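Chapter 2
Keeping Hands and Grippers Apart

Most workplace rules for grippers were written the morning after someone needed them. At Fosier, the rulebook ran to 40 pages before Menaka Biswas noticed that no page said who moves first when two grippers share a table. This chapter starts there.
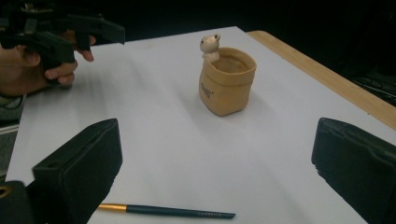 Figure 2.1 Shared table with a hand-held gripper, a planter pot and a paintbrush.

Before reading on, write down your own rule for who moves first.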